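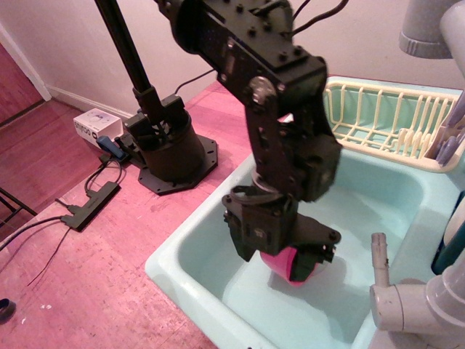

Chapter 5
Washing Up by Hand

What you will learn in this chapter

How to plan the work at the sink before the water runs
In which order the dishes should be washed
How to load a dish rack so that things can dry
How a small sink is different from a large one

Key words: basin, rim, drainer, rack, rinse, residue, air drying

5.1 Why we begin with the cup

In the former chapter we spoke about cleaning of surfaces. Now we come to the dishes. Many students believe that they know already how to wash a cup, and they would like to go directly to the chapter on laundry. I ask them to stay with me a little.

When I started to teach household skills, I gave every new group the same task in the first lesson in January. Each student received one cup with a dried ring of tea in it, and had to make it clean in the way he or she did it at home. After this we held the cups against the window. Most of the cups looked clean on the outside. On the inside, in the narrow line where the wall meets the bottom, there was still brown color in many of them. The students had washed the part of the cup which they could see.

A cup is a good first object for study. It has an inside and an outside, a lip that touches the mouth, and often a handle with a corner where the sponge does not go by itself. Who can wash a cup well can wash nearly everything in the kitchen, with exception of the grater.

5.2 The parts of the sink

We will use the following words in the whole chapter.

The basin is the deep part which holds the water. Basins with rounded inner corners are easier to keep clean than basins with sharp ones. In a sharp corner small pieces of food collect, and you need an old toothbrush to take them out.

The rim is the raised edge. It keeps the water from running over to the table or the counter. Wipe it last.

The drainer is the area beside or behind the basin where the wet dishes stand. It may be a flat surface with grooves, or a recess that carries a rack.

The rack holds the dishes apart from each other. It usually has bars along the bottom and narrow prongs for plates. The prongs are set close together so that a plate stands up almost straight. Cups do not belong between the prongs. Put them upside down on the open bars, a little tilted, so that the water can leave the lip.

5.3 The order of washing

The old rule is: from the least dirty to the most dirty. First glasses, then cups, then cutlery, then plates and bowls, and at the end the pots and pans. With this order the same water can serve for a longer time. Change it when the foam is gone or when you see fat on the top.

Before you start, scrape all the food into the bin. Pans with burned food should be filled and left standing while you do the rest.

Hold a cup low in the basin when you wash it. Beginners often lift it high, to the level of their chest, and then the water runs down the arm into the sleeve. If a wet cup slips from a low hand, it also falls only a short way.

5.4 Small sinks

In a student room or a camper you have perhaps only one basin and no second one for rinsing. Kylie Kingi, who shared an apartment with Nikau Nepia during their studies, described to our class how they managed. They washed everything without running water, placed it with the foam still on it in the rack, and then poured one jug of clean water slowly over the whole rack. The jug held 540 milliliters, and for two people this was enough. For a family it would be necessary to work in two rounds.

Nikau preferred to rinse each piece alone. They never agreed about it, and both methods are accepted in this course.

5.5 Before you go on

Try the following at home and write down the results in your notebook.

Wash five cups in your usual way. Let them dry in the rack, then wipe the inside of each one with a white paper napkin. Note what you find on the napkin.

Empty your rack completely and look at the bottom bars and the drainer under them. When were they washed the last time? Wash them now.

Load the rack once with cups first and once with plates first. Which way leaves you more free space?

Section 5.6 explains the choice of sponges, brushes and cloths, and how long each of them should be kept.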